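From the Claltow bench: what the tape is for

Anyone who has walked past our end of the building since April has probably wondered why a robotics group gets through so much painter's tape. We promised a longer note on the placement work, and it has taken a while to write because the plan kept shifting under us, but we finally have something worth telling you about.

Claltow is our small project on how well a learned policy copes when an object starts somewhere it has never started before. Most of us have had the same experience with these policies. You record a set of demonstrations, you train overnight, you come in the next morning with your coffee and the thing works beautifully, and then somebody nudges the plate a hand's width to the left and it reaches politely for the spot where the plate used to be. We wanted a cheap, repeatable way of measuring that, something a student could set up in an afternoon without a motion capture room.

So we tape a grid. That really is most of the method! Every crossing gets a code, every code gets a place in a shuffled list, and the person running the trial reads the next code, sets the object down there and starts the episode. For the training set we used only 6 of the codes and held the rest back, and when we evaluate we go through all of them in shuffled order, held-out ones included. We score each trial by whether the grasp was completed and, if it wasn't, by which way the miss went. That second part came out of a conversation with our friends at Bustos, who had been doing something similar with bins and warned us that a plain success rate hides nearly everything interesting.

They were right. Our first policy, trained on 100 demonstrations, did well on the codes it had seen and quite badly on the others, and the misses nearly all pointed back toward the nearest trained spot. You could draw little arrows on a plan of the table and watch them lean inward (we did, and it is still on the whiteboard if you'd like to come and see it). When we kept the number of demonstrations the same but spread them over 14 codes, the leaning mostly went away. The policy was a touch less smooth at its old favorite spots, which we had half expected, and a good deal steadier everywhere else. The result itself won't shock anybody who has read around this subject, but it was very satisfying to see it so plainly with a few rolls of tape and a shuffled list.

We have had a lot of questions about plates in particular. They are a fair test because a round plate looks the same from most sides, so the policy can't lean on a handle or a corner to work out where it is. It has to find the rim, and a rim can be gripped at many points, which makes the demonstrations disagree with each other in ways that a mug's handle would never allow.

Blue tape lines, plates, and the view over the taped table:

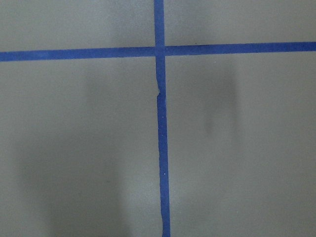
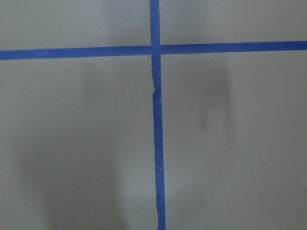
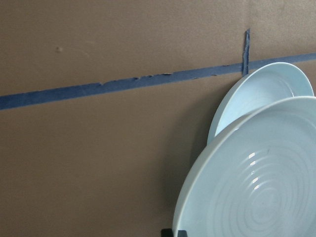
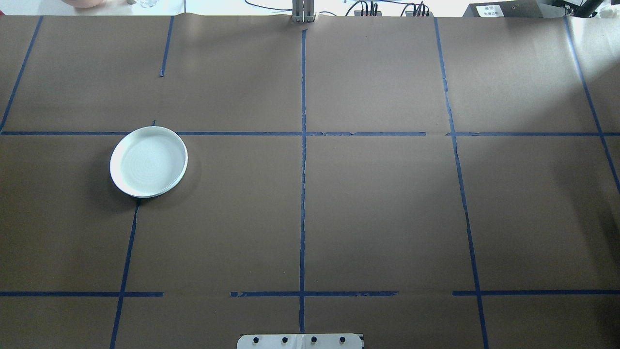 The part we are still arguing over is how much the tape itself helps. A policy that sees lines in its training images could quite easily learn to use them as a ruler, and then our lovely results would tell you more about tape than about plates. The Senik codebase, which we use for training, lets us mask out a color range before the images reach the network, so we have started a second round with the blue painted over in software. It is slow going — the mask also eats into anything bluish on the table, and we have had to rethink which objects go into that round — but early runs suggest the spread-out training still comes out ahead. We would rather not put a figure on it yet.

There will also be a version with no tape at all, where the placements are given by a projector that switches off before the episode starts. Tanel has kindly agreed to lend us one for 3 weeks, and if the mounting goes well we'll have that comparison for the next newsletter. In the meantime the placement lists and the scoring sheet are on the shared drive under Claltow, and you are very welcome to borrow them. If you do try the method on your own table, please send us your arrows, even the ugly ones.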